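Assembly Check, White Stand with Upright Pipe
Cliltora Workroom, sheet 412
Checked by Jozef Peeters, November 26, 2025

Hello all, and thank you for keeping the bench so nicely since my August visit! I've put my comments under each item, and I'm afraid they got longer as I went along (they always do).

1. Legs and frame, upside down
OK. Four legs, all pointing up as they should at this stage, with the flat top face down on the table. Do press each leg by hand before you turn the piece over, and look closely at the curved bracket while you can still get at it easily. 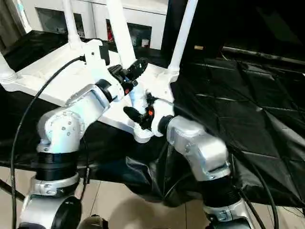
2. Work surface
OK, with a comment. The black cloth is a good idea and I'd love to see it stay, but it does bunch up, so please smooth it out before anything tall is stood on it.

3. Upright pipe and base fitting
Recheck. Look at the ribbed fitting all the way around and make sure the pipe sits straight in it. The little cup-shaped holder beside it should have nothing pressing against it.
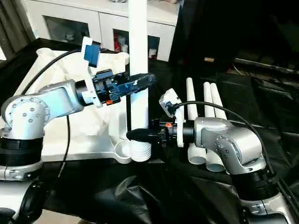
Item 3: upright pipe at the ribbed base fitting, spare pipe segments to the right.

4. Spare pipe segments
Minor. Leaning them upright is handy, I know, but a long one can slide, and I'd be happier with them lying flat.

5. Cabinet
OK. Keep the compartments for small things only, please.

Next sheet is 413, and I'll bring the Thaler forms with me.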